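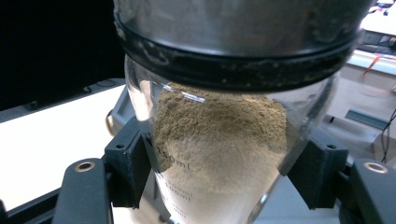
**Figure 4.** Sieve seated on a beaker of powder, held between the gripper fingers.

### 4.3 Powder handling

The Damdale student team logged 258 demonstrations in March and called the task learned. We doubt it. The success label was typed in by whoever held the grippers — a weak check for a class project.
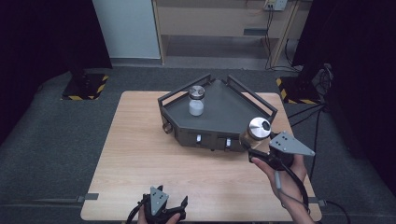 Jar placement fared better on paper, but 43 of the logged runs have no end state at all, and we left them out.

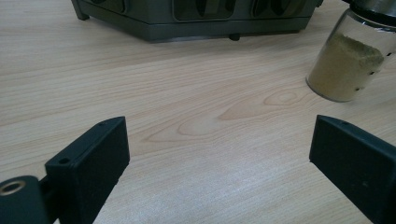
Vanderleia Mendonça objected that dropping those runs punishes students for a logging fault in Skaleck, and she would have kept them as failures. We tried that too. The ranking of the teams did not change.
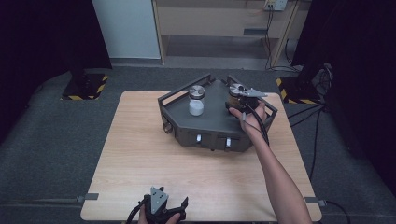
Whether any of this carries over to a new jar remains untested.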